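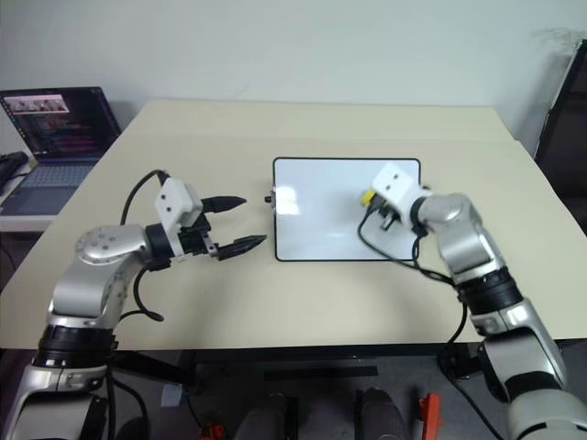
## 4. Setting up your first production in Drimska

You've installed the app, you've got a login, and you have a script somebody believes in. Time for the fun part! By the end of this section you'll have a production with a schedule, a day-one call sheet and a budget that talks to both of them. Set aside an evening for it, and have the latest draft of the script on the same computer.

### 4.1 Create the production

1. On the Home screen, click **New production**.
2. Type a working title. Ours in this guide is *Werthorpe*, a small feature about two sisters who inherit a bus company.
3. Pick a format: Short, Feature, Series or Documentary. Series adds an episode column everywhere, so don't pick it for a stand-alone film.
4. Under **Lead producer**, enter the name exactly as it should appear on paperwork. We typed Zawadi Swai.
5. Click **Create**.

> **Note:** The working title prints on every call sheet. If you're keeping the real title quiet, use a code name from the start. Old PDFs don't update when you rename a production.

### 4.2 Bring in the script

1. Open the **Script** tab and drag your file in. Drimska reads Final Draft, Fountain and text-based PDF files.
2. Wait for the scene count to show up at the top right.
3. Compare that count with your own. A mismatch nearly always comes from a scene heading that's missing INT. or EXT.
4. Fix any bad headings in the script itself and drag it in again.
5. When the numbers agree, click **Lock scenes**.

Once scenes are locked, new ones get a letter (14A, 14B) and everything else keeps its number — your first AD will love you for this.

> **Caution:** Unlocking scenes clears every tag you've added. Save a copy first with **File > Duplicate production**.

### 4.3 Tag your breakdown

Now you go through the script and mark what each scene needs. It's slow the first time and then you find a rhythm, and honest to goodness it's the best way to get to know a story!

1. Click a scene in the left-hand list.
2. Highlight a word or phrase, such as "rusted ticket machine."
3. Press **T** and choose a category: Cast, Prop, Wardrobe, Vehicle, Location or Effect.
4. Press **Enter** to move to the next scene.

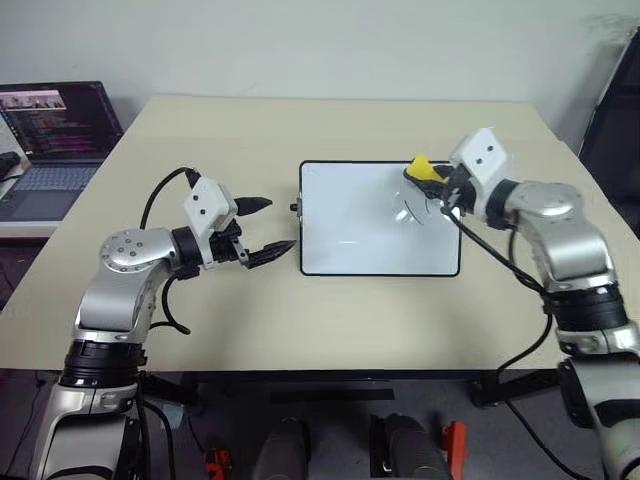
Tags carry over, so once you've marked the ticket machine as a prop, Drimska offers to mark it in every other scene where those words turn up. Say yes, then skim the list. It'll happily tag a character's nickname as a vehicle if you let it. A production can hold up to 4000 tags, and *Werthorpe* used 429 of them.

### 4.4 Build the schedule

1. Open **Stripboard** and click **Sort by location**.
2. Drag scenes into shooting days. A day turns orange when it passes 7 pages.
3. Right-click a day and choose **Set call time** to enter the general crew call.
4. For night shoots, switch on **Turnaround warnings**, found under the same menu.

> **Note:** Turnaround hours are blank by default. Enter the figure from your own crew and cast agreements.

### 4.5 Connect Mushi

Mushi is the budget side of Drimska, with its own tab and its own permissions.

1. Open **Mushi** and choose **Start from breakdown**.
2. Enter a day rate or flat cost for each line. We put the bus rental in at 800 a day.
3. Set your currency before you share anything. Changing it later relabels the amounts but doesn't convert them.
4. Click **Link to stripboard**.

Go back and move one bus scene to another day, then watch the rental total change. Isn't that great? Try a few versions of the schedule this way before you settle on one, and use **Snapshot** to keep the ones you like.

> **Caution:** Anyone with Editor access can see rates in Mushi. Give department heads the **Fondum** role, which shows their own lines only.

### 4.6 Send a test call sheet

1. Open **Day 1** and click **Call sheet > Preview**.
2. Check the unit base address, the nearest hospital and the call times.
3. Click **Send test**. The sheet goes to your own email and to no one else.
4. Open it on your phone. If the text is too small to read, go to **Layout** and choose **Large print**.

To add your crew list, continue to section 5.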